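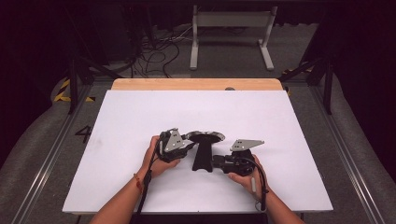 Writing instructions people will follow
Speaker notes, Guadalupe Figueroa, Brukovell
Talk slot after lunch, 35 minutes plus questions

Slide 1. Title

Wait for people to sit down. Say name and job: I write and maintain the work instructions at Brukovell. We make and service water valves for commercial kitchens. Before that I was on the assembly floor for six years, so I used these documents before I wrote any.

Say the slides will be shared afterward so they don't have to photograph them.

Slide 2. The binder

When I took the job we had 195 written procedures. Most were in a shared folder and some were only on paper, in a binder at the end of line three. The binder was newer than the folder for a few of them and older for the rest. You could only tell by asking Crescencio Rosales, who ran line three at the time.

Pause here. Ask for a show of hands: who has a binder like this? Don't spend more than a minute on it.

My first month was reading. I read every procedure and put each in a spreadsheet with the title, the last date changed, the name of whoever changed it, and one column where I wrote down what the procedure was for. That last column was hard to fill in for a surprising number of them.

Slide 3. What was wrong

Go slowly here, this is the part people ask for later.

Some steps held four or five actions. Example on the slide: "Remove cover, inspect seal, clean seat, replace seal if worn and refit cover to torque." A person doing this looks at the page, looks away to do the work, and then has to find their place again inside a sentence.

Warnings came after the step they belonged to. We had one where step 9 said to open the drain and the note under step 9 said to shut off the supply first. Tell the story of the wet floor if time allows. Keep it short and leave out who it was.

The same part had different names. The retaining ring was also the lock ring, the snap ring and, in one document, "the ring." New hires learn the word their trainer uses and then can't match it to the parts list.

Slide 4. Sorting

We did not rewrite all of them. I sat down with Tariq Bukhari from quality and Min-kyu Tak from service and we sorted the list. Some procedures were for products we no longer made. Some were duplicates. A few described things everybody with the job title already knew how to do, such as how to sign in to the time clock.

After sorting we had 87 left. That took until August.

If asked: the retired ones are archived and can be pulled back. We have pulled back two, both for a customer in Lamdale who still runs the old mixing valve.

Slide 5. Watching the job

I want to spend the most time on this one.

Before I rewrite a procedure I watch someone do the job, twice if I can, with two different people. I don't bring the old procedure with me the first time. I bring a clipboard and write down what the hands do. Pick up, turn, press, hold, set down. If a person uses both hands for a step, I write that. If they have to put something down in order to go on, I write that too, since it usually means the order is off or a stand is missing from the bench.

Then I ask them to talk me through it. What they say and what they did will be different. Manikandan Krishnan in service had done the cartridge swap so many times that he left a whole step out when he described it. He tips the housing toward himself to let the last of the water out. It was in no document anywhere, and without it a new person gets water on the new gasket.

Say: he was a good sport about me using this example.

Things to tell the audience about watching:
Ask first, and ask the supervisor too.
Stand on the side the person doesn't reach toward.
Don't time anyone. If people think you are timing them, they work differently and they don't forget it.
Bring your own safety glasses.

Slide 6. Our rules for a step

Read these from the slide, then go back over the second one.

One action per step. Two are allowed if they happen in one motion, like "push and turn."
Start with the verb.
Put the warning before the step.
Name each part the way the parts list names it.
Say how the person will know it is done. "Turn until it clicks." "The mark lines up with the arrow."

On starting with the verb: we made one exception. If a step only applies sometimes, the condition goes first. "If the seal is cracked, replace it." People who read the verb first will do the verb.

Slide 7. Before and after

Left side is the old cartridge procedure. Right side is the new one. Let them read it. Don't talk while they read — count to fifteen in my head.

Point out that the new one has more steps and takes up more room on the page. I got complaints about this. The old one fit on a single sheet and people liked that. My answer was that a longer list of short steps is quicker to get through with your hands full. Most people came around after using it. Crescencio did not, and he still prints his at a smaller size. Fine by me.

Slide 8. Testing

Every rewritten procedure gets tested by someone who has never done the job. We borrow people from the office. They get the page, the parts and the tools, and I sit next to them with my mouth shut. That is harder than it sounds. When they stop, I make a mark beside the step. When they go back a step, I make a different mark.

I don't help unless there is a risk of someone getting hurt or a part getting wrecked.

We use scrap housings from Cisneros, our casting supplier, who set the rejects aside for us. Before that I was using good stock and the warehouse was unhappy about it.

Usual result: one or two steps need changing after the first test, and a second tester gets through. The backflow preventer needed five rounds. I have it on a backup slide if anyone wants to see it.

Slide 9. Keeping it up

This is where most of these projects go bad, so be direct about it.

Each procedure has one named owner, a person and never a department. The owner's name is at the top. There is a line at the bottom that says how to report a mistake, and it goes to my inbox. In the first year I got about 125 of those messages. I answer each one, including the ones where I don't change anything.

We moved the documents into Reraveo, the same system the parts list lives in. When a part name changes there, I get a notice. It doesn't fix the text for me, but I know to look.

Paper copies are allowed at the bench. They have a print date in the corner and the line leads swap them out at the start of the month.

Slide 10. What I would do differently

I would start with the part names. I rewrote a good stack of procedures before we agreed on the names, then had to go through all of them again.

I would bring in night shift sooner. They do the flush in a different order for a good reason — the other pump is off after 10 p.m. — and I had written it up as a mistake.

I would ask for a printer near the floor in the first budget. We got one in the second.

Slide 11. Contact and questions

Leave this one up. Email is on the slide.

Likely questions:

Translation. We have Spanish versions of all the service procedures and are partway through assembly. Short steps made it cheaper.

Video. We have some short clips for the tricky parts. They don't replace the page, and they go out of date faster.

How many people? Me full time, Tariq and Min-kyu for a few hours a week during the sort, less now.

If the room is quiet, ask how they handle part names across two suppliers. I would like to know.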